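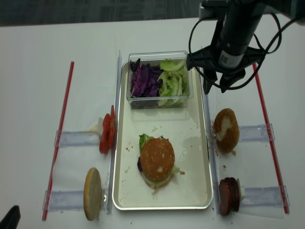

4 min read

Frade Lunch Plan: Frequently Asked Questions

Last updated in January

Ordering

How do I place an order?
Sign in to your Frade account, pick a delivery day and choose from the menu for your building. You will get a confirmation by email. If it doesn't arrive within an hour, check your spam folder, then contact us.

What is the cutoff time?
10:00 a.m. the working day before delivery. Orders for Monday close on Friday morning. We can't add meals after the cutoff, even if the kitchen is still packing.

Can I order for someone else?
Yes. Add their name in the "Label as" box at checkout. The meal is charged to your account.

Is there a minimum order?
Not for individual lunches. Group orders need at least 5 meals going to the same address.

Menu and ingredients

How often does the menu change?
Every Tuesday. Burgers, soups and grain bowls are always on the list, but the toppings and sides rotate.

Can I leave something off my burger?
Yes. Lettuce, cabbage, onion, pickles and sauce can each be removed when you order. Choose "Edit meal" before you add it to the cart. We can't swap one topping for another.

Do the buns contain sesame?
Some do. Ask for the plain bun if you want one without seeds on top, but please note that all our buns are handled in the same kitchen. If you have a sesame allergy, read the next answer before ordering.

How do you handle allergies?
Allergens are listed under each meal. Our kitchen handles wheat, milk, egg, soy, sesame and nuts every day, and we can't promise that any meal is free of traces. If your allergy is severe, we advise you not to order.

Where do I find calorie counts?
Open the meal and choose "Nutrition." The figures are for the standard recipe and don't change when you remove toppings.

Delivery

Which buildings do you serve?
Prirketar Center, both Kernotska towers and the Wolora campus. Wolora orders go to the north reception desk only.

When will my lunch arrive?
Between 11:30 a.m. and 12:15 p.m. You'll get a text when the driver drops it off.

How long can I leave it on the shelf?
Please collect your meal as soon as you get the text. Anything left after 1:30 p.m. is thrown away and can't be refunded.

Payment and account

How do points work?
Each meal earns points according to its price. At 3,000 points you get a free lunch of your choice, drinks not included. Points expire after a year without an order.

Can I cancel?
You can cancel any order before the cutoff from the "My orders" page. The money goes back to the card you used, usually in three to five working days.

My meal was wrong or missing. What should I do?
Write to us the same day with your order number and a short note on what happened. Photos help but aren't required.

Who do I contact about a company account?
Kojo Abugri looks after company accounts. Use the contact form and select "Company account" as the subject.

Back to top
Contact us
Terms of service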